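Neues aus dem Waschraum: In der Myklebust darf wieder gewaschen werden

Stendport, Freitag, 20. Januar 2023

So, liebe Leute, es wird wieder gewaschen! Wer in der Wohnanlage Myklebust wohnt, weiß wahrscheinlich längst Bescheid, aber weil mich auch aus der Skallholm-Siedlung Fragen erreicht haben (und weil ich selbst dort drüben mit zwei vollen Taschen im Bus gesessen habe), schreibe ich es hier einmal ordentlich auf. Der Gemeinschaftswaschraum im Erdgeschoss war 14 Tage geschlossen und ist seit gestern Nachmittag wieder offen. Das neue Abflussrohr liegt, der Boden ist gewischt, und am Schwarzen Brett hängt ein neuer Plan.

Kurz zur Vorgeschichte, für alle, die nach den Feiertagen erst spät zurückgekommen sind: Anfang Januar stand das Wasser im Raum, nicht dramatisch hoch, aber genug, dass man Socken danach gleich mitwaschen konnte. Schuld war ein altes Rohr hinter der Wand. Die Handwerker mussten dafür ein Stück Putz wegnehmen, dann fehlte ein Anschlussstück, dann kam das falsche Anschlussstück, und dann war auch noch Wochenende. Die Reparatur selbst hat laut Aushang 854 Euro gekostet und geht aus der Rücklage, es kommt also keine Nachzahlung auf uns zu. Das hatte ich mehrfach gefragt, und die Verwaltung hat es mir am Telefon noch einmal bestätigt.

Ich war gestern gleich unten, natürlich nicht als Erste. Im Vorraum standen schon drei Leute mit Taschen und haben sich über Fleckensalz unterhalten, und ich habe mich dazugestellt. Es roch nach frischem Mörtel und Weichspüler, eine Mischung, die ich so schnell nicht vergesse. Die Stimmung war jedenfalls prächtig!

Was mir am besten gefällt: Es gibt jetzt Wäschekörbe, die im Raum bleiben. Die waren im Herbst auf der Mieterversammlung gewünscht worden, und ich hatte schon nicht mehr daran geglaubt. Sie sind cremefarben, mit gelochten Wänden und einem braunen Rand in Flechtoptik, und mit den Griffen trägt man sie auch voll ganz bequem. Wer fertig ist, stellt den Korb bitte leer wieder vor die Maschine. Mitnehmen in die Wohnung geht für den einen Weg nach oben, aber bitte am selben Tag zurück damit — wir kennen ja alle die Geschichte mit dem Bügelbrett.
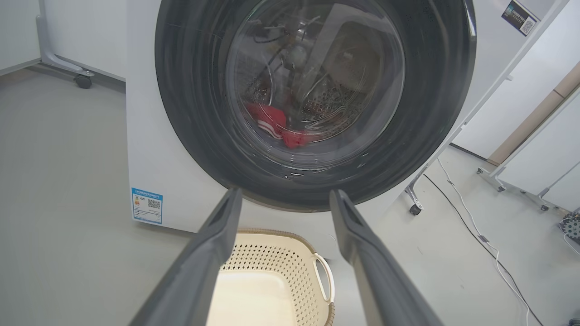
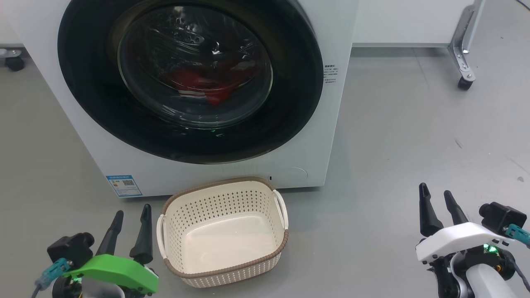
Rotes in der Trommel, davor einer der neuen Körbe.

Buchen geht jetzt über Clolix

Die größere Umstellung ist die Sache mit den Waschzeiten. Der alte Kalender mit dem Bleistift an der Schnur ist weg, ersetzt wird er durch Clolix, dasselbe Buchungsprogramm, mit dem man in Skallholm seit Längerem den Grillplatz reserviert. Alle 103 Wohnungen haben einen Brief mit einem Zugangscode bekommen. Meiner lag zwischen zwei Pizzaprospekten, also schaut noch einmal nach, bevor ihr euch beschwert.

Ich habe es gleich ausprobiert und fand es nach kurzem Fluchen ganz einfach. Man meldet sich an, sucht sich einen Tag aus, tippt auf ein freies Feld, fertig. Ein Feld sind zwei Stunden. Zwei Felder hintereinander sind erlaubt, drei nicht, und wer eine Viertelstunde nach Beginn nicht da ist, muss damit rechnen, dass jemand anderes die Maschine nimmt. Das war vorher auch schon so, nur stand es nirgends.

Für alle ohne Smartphone (oder ohne Lust darauf) gibt es weiterhin einen Zettel. Der hängt im Treppenhaus neben den Briefkästen und wird jeden Morgen von der Verwaltung ins Programm übertragen. Man muss sich dann eben am Vortag eintragen. Ich finde das eine faire Lösung, auch wenn eine Nachbarin aus dem dritten Stock meinte, sie wolle ihren Bleistift zurück. Kann ich verstehen, der war schön dick und lag gut in der Hand.

Was sich bei den Preisen tut

Nichts! Jedenfalls bis zum Sommer. Eine Wäsche kostet so viel wie bisher, bezahlt wird weiter mit den Marken, und die alten Marken gelten alle noch. Über die Strompreise soll auf der nächsten Versammlung gesprochen werden, dann wird man sehen. Im vergangenen Quartal sind im Waschraum 361 Marken eingeworfen worden, das stand ebenfalls auf dem Aushang, und ich hätte auf deutlich mehr getippt. Wahrscheinlich kommt es mir nur so viel vor, weil immer belegt ist, wenn ich Zeit habe.

Noch ein paar Bitten, die ich weitergeben soll

Die Verwaltung hat mich gebeten, das hier mit unterzubringen, und ich schließe mich gern an. Bitte schaut vor dem Einschalten und nach dem Ausräumen einmal in die Trommel. Gerade kleine Sachen kleben gern oben an der Wand, und ein einzelnes rotes Hemd in der nächsten Weißwäsche hat bei uns schon einmal einen ganzen Satz Bettwäsche rosa gemacht. Es war mein Satz. Ich schlafe bis heute darin, er ist ja sonst noch gut.

Die Tür der Maschine nach dem Waschen bitte einen Spalt offen lassen, damit sie austrocknen kann. Waschmittelreste im Fach einmal kurz auswischen, ein Lappen hängt am Haken neben dem Becken. Und das Flusensieb macht ab jetzt einmal im Monat die Verwaltung sauber, da muss also keiner von uns mehr auf den Knien herumrutschen. Wer trotzdem Münzen, Haarspangen oder Bausteine vermisst: Gefundenes kommt in das Glas auf der Fensterbank.

Fundsachen liegen übrigens auch noch vom Dezember da. Ein einzelner grauer Wollhandschuh, ein Kissenbezug mit Ankern und ziemlich viele Socken, darunter eine sehr hübsche mit Fuchs. Bis Ende Januar bleibt alles im Regal, danach geht es in die Kleidersammlung am Stendporter Bahnhof.

Und die Skallholmer?

Weil die Frage mehrmals kam: Wer aus Skallholm während der Schließung so nett war und uns in seinen Waschraum gelassen hat, bekommt ihn jetzt wieder für sich. Die Gastcodes laufen am Sonntagabend aus. An dieser Stelle ein dickes Dankeschön nach drüben, vor allem für den Kaffee, den es da unten einfach so gab, und für die geliehenen Klammern. Ich habe meine gezählt und zurückgebracht, bei anderen bin ich mir nicht so sicher. Falls bei euch noch ein Beutel mit blauen Holzklammern herumliegt, der gehört vermutlich nach Skallholm und kann bei der Verwaltung abgegeben werden.

Offen ist der Waschraum täglich von sieben Uhr morgens bis neun Uhr abends, sonntags erst ab zehn. Der letzte Waschgang muss bis neun durch sein, also bitte nicht um halb neun noch das lange Programm starten. Fragen zum Zugangscode beantwortet die Verwaltung zu den üblichen Sprechzeiten, und wer den Brief gar nicht findet, bekommt dort einen neuen.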